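Footpath Wear on Vamness Hill
Geography project report, Year 12

Introduction

Vamness Hill is a chalk hill to the north of Kotumstead. Most people reach it from the car park at Conard Farm, where a path goes through a gate and straight up the slope to the top. There is a second path which starts from Guérin Lane and goes round the side of the hill. Both paths have lost grass in places. The aim of our project was to find out where the ground is most worn and whether the steepness of the slope has anything to do with it.

We expected the steep parts to be the worst. Water runs faster on a steep slope and people's boots slip more, so the soil should be carried away sooner once the grass has gone. 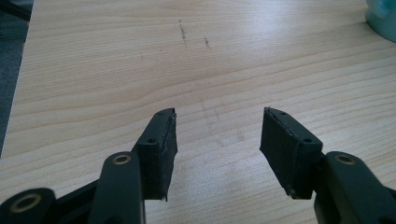
Page last changed: February

Method

We worked in two teams, one on each path. Each team stopped at regular points on the way up and did the same things at each point. First we laid a tape across the path from the start of the good grass on one side to the start of the good grass on the other. This was the width. Then we held a cane level across the path and measured down from it to the ground with a ruler. The largest reading was the depth. We took the slope with a clinometer and two ranging poles, sighting from one pole to the same height on the other.

We also wrote down what the ground was like: grass, thin grass, bare soil, bare chalk or loose stones. It was not always easy to choose between thin grass and bare soil, and the teams did not always agree when we compared notes. After the first visit we decided that anything where you could see more soil than leaves would be called bare.

At the car park end we did a count of walkers for 30 minutes in the morning. We did the same at Guérin Lane in the afternoon. It would have been better to do both at the same time but we only had enough people for one.

Using the map

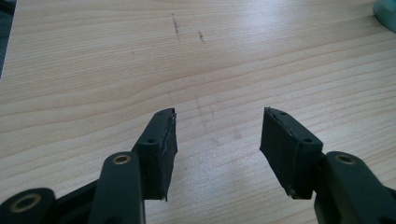
Before going out we used a contour map to choose our points. Contours that are close together mean a steep slope and contours that are far apart mean a gentle one. Some of us found this hard to see on the Vamness map because there are field edges and labels printed over the lines. A wooden tabletop with a strong grain is quite good for practising. Where the grain is in fine, close lines you can imagine the steep side of a hill, and where it widens into long curved bands the ground would be nearly flat. Grain does not show height, of course, so it only helps with spacing. When we went back to the map we marked the steep stretches in red and the gentle ones in green and put points on both.

Results

The path from Conard Farm was wider and deeper at nearly every point. The deepest place was just below the second gate, where the ground was 35 cm lower than the grass at the sides. The soil had gone completely there and the chalk was showing. Near the top, where the slope is gentle, the path was shallow but very wide, and it split into several strands that joined up again at the bench.

The Guérin Lane path was narrow all the way. Its worst place was a flat, muddy corner by a field trough, which we had not expected.

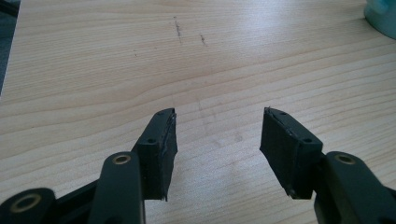 The corner had clearly been trodden by cattle as well as people, as there were hoof marks on both sides of the fence line. We kept it in the results but marked it separately on the graph. Without it, the depth goes up with the slope on both paths. The width does not follow the same pattern. It was greatest on gentle ground, probably because there is room to walk side by side or to go round a puddle.

The walker counts showed that the car park path was much the busier of the two.

Problems

The clinometer was difficult to read in the wind. We measured after a wet spell, and the path may look different in summer. The cane bent slightly on the widest sections, so some of the depths near the top may be too small.

Further work

We would like to repeat the survey in June at the same points. The school has kept the marked map, and the positions are written on the back with the distance from each gate.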